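Pega de embalagens flexíveis: como separar erro de percepção de erro de contato?

Pergunta
Estou reproduzindo o protocolo Gidovico (bin picking com câmera de punho) e travei na taxa de sucesso: 55% em sachês, contra 70% em caixas rígidas. A política foi treinada com 290 demonstrações teleoperadas. O artigo só registra sucesso/falha por tentativa. Como atribuir a falha à percepção ou ao contato sem refazer a coleta?

Resposta 1
Aumenta o dataset. 290 é pouco.

Resposta 2
Antes de coletar mais, anote o instante do fechamento dos dedos. No Billusska usamos dois rótulos: pose (erro lateral acima de 8 mm no fechamento) e contato (pose correta, objeto perdido na subida). Rotule às cegas, sem ver o desfecho. A câmera da cabeça serve para a pose do carrinho em relação à estante; a de punho, para o objeto entre os dedos. Na nossa célula:
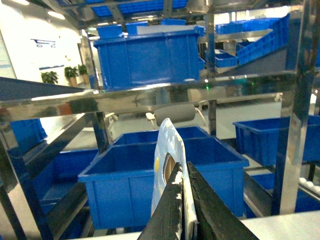
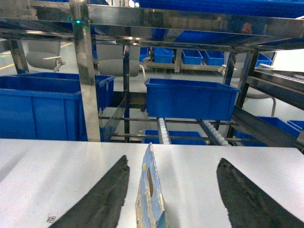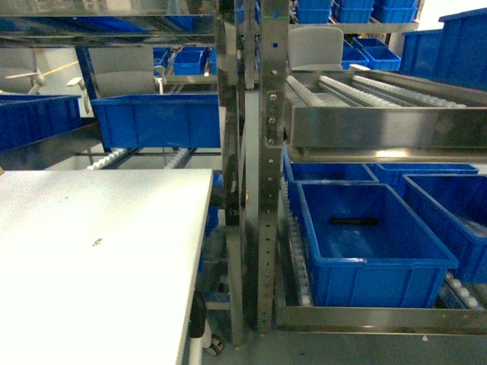

Câmera da cabeça na de cima, punho na de baixo.
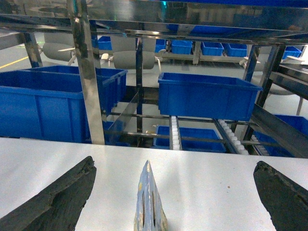 Pergunta
O limiar de erro lateral vale para qualquer largura de dedo?

Resposta
Depende da largura útil do dedo. Meça a queda de sucesso em função do deslocamento lateral, com o objeto em pose fixa, e adote como limiar o ponto em que a curva cai abaixo da metade do valor central.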